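4. Setting up the Braltus driver for a first dimming test

Read section 3 before you start. The steps below assume the driver is mounted, the LED board is on its heat sink, and the mains side has been wired by someone allowed to do it.

1. Switch off the supply and wait 60 seconds. The bleed resistor is supposed to empty the output capacitor faster than that. Measure across the output anyway.

2. Set the current selector to position 2. The label on early units is printed upside down, so go by the notch.

3. Connect the LED board. Red goes to plus. A reversed board usually survives, whatever the forum posts say, but "usually" is a poor plan.

4. Connect the dimming lead to DIM+ and DIM–. Keep it away from the mains cable. If they have to cross, cross them at a right angle.

5. Turn the dimmer all the way up, then switch on. Full output should come within a second or so.

CAUTION: Do not look straight into a bare board at full output. A sheet of white paper over the emitters is enough for checking that they all light.

6. Bring the dimmer down slowly. The box says "flicker-free to 1 percent." We have not been able to confirm that with any wall dimmer we own. Down to 10 percent the light is steady. Under that, it depends on the dimmer, and the box does not mention this.
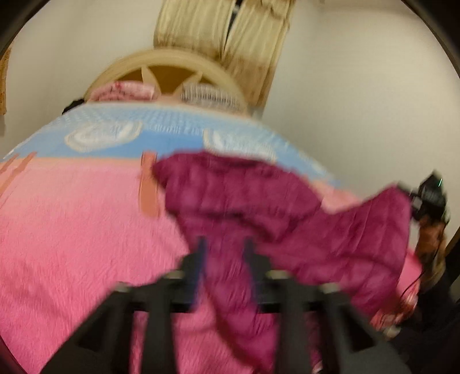 Čestmír Rusnák writes that he gets a clean fade well under that figure with a Sturel control, and that the trouble we describe sounds like a minimum load problem. He may be right. He was running two boards on one driver, and we were running one. Try it his way if you have a second board — but add up the forward voltages first and stay under the limit on the driver label.

7. If the light pulses at the low end, raise the trim setting one click and repeat step 6. More than three clicks means the dimmer is a bad match. Change the dimmer.

8. Leave the board at full output for some 28 minutes, then check the temperature at the test point marked Tc. Compare it with the limit on the label. A finger on the heat sink tells you very little.

Note: The life rating in the brochure assumes a Tc well below the limit. Running right at the limit is allowed, but don't expect the brochure hours.

9. Switch off, wait as in step 1, and fit the cover. Write the selector position and trim setting inside the lid.

If the driver shuts down during step 8, go to section 6. Do not keep resetting it.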